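Leone Probate Inventories: README

Version 4 of the transcriptions
Maintained by Godelieve Brouwer

What is in this dataset

The dataset contains transcriptions of 582 household inventories from the county of Leone, written between the 1790s and the 1840s. When a landowner or a shopkeeper died, the court sent appraisers to the house, and they wrote down everything of value: beds, plows, kettles, horses, debts. In many of these lists enslaved people are written between the animals and the furniture, with a price after the name. For a large part of these men, women and children, the inventory is the only paper where their name was ever recorded. This is the main reason why the work was started.

The original papers are kept in the Rerkham reading room. The scans are not included in this package, and requests for them should go to the reading room directly.

Files

inventories.csv — one row for each inventory, with the name of the deceased, the month and year, the names of the appraisers and the folder number.
items.csv — one row for each line of an inventory, in the order of the original.
people.csv — one row for each mention of an enslaved person.
places.csv — farm names, creeks and crossroads, with the modern name when we could find it.
notes.txt — remarks of the transcribers, unedited.

All the tables are joined by the column inv_id. The text is in UTF-8 and the separator is a semicolon, as commas are very frequent in the item descriptions.

Columns in people.csv

inv_id, line_no: where the mention is found.
name_orig: the name exactly as written, including the spelling.
name_norm: a normalized name, for searching only. Please cite name_orig.
age_stated: the age if the appraiser gave one. We do not calculate ages from other papers.
kin_stated: words such as "and child" or "wife of", copied literally.
value_orig: the price with its original currency. Before 1800 this is often in pounds.
same_as: a link to another mention which we believe is the same person. Treat it as a suggestion. Two women named Sukey in neighboring houses can be one person who was hired out, or two persons.

How the transcription was made

Every inventory was typed by one reader and checked by a second reader who did not see the first version. The two versions were compared in Flurkis, and the differences were discussed until there was an agreement or the word was marked as uncertain. An uncertain word has a question mark in square brackets directly after it. A word that could not be read at all is written as [illegible]. We did not correct the spelling of the appraisers, so you will meet "bofat", "cheer" and "side sadle".

Known problems

Folders 45 to 60 were damaged by water before they came to the reading room. The lower part of many pages is missing, and with it the total sum. For these folders the column total_value is empty — it does not mean zero.
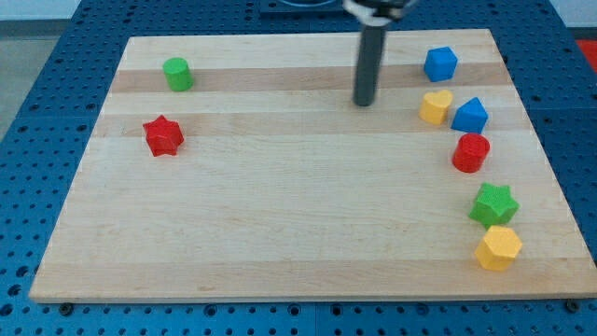

The currency changes inside some inventories without any warning. The column currency_guess contains our opinion, and it is weaker for the earliest years. Also, one appraiser wrote the figures 1 and 7 almost the same. His lines have the flag hand_b, and I advise not to use them for price averages.

The free Black households of the county are few in the collection. They did exist, but most of them owned too little for the court to order an appraisal, so please do not use the number of inventories as a measure of the population.

Changes in this version

The place names were checked again with the Faltex map index, and several creeks were moved to the right side of the county line.
The column kin_stated is now separate from the item text.
Duplicate rows in items.csv, which came from two copies of the same inventory, were removed. The second copy is mentioned in notes.txt.

Use and citation

You may use the tables for research, teaching and family history without payment. Please cite the title, the version number and the inv_id of each inventory you quote. If you find an ancestor here and you know more than we do, I would be glad to receive a correction. Please send the inv_id and the line number together with your source. Corrections are collected until July and then go into the next version.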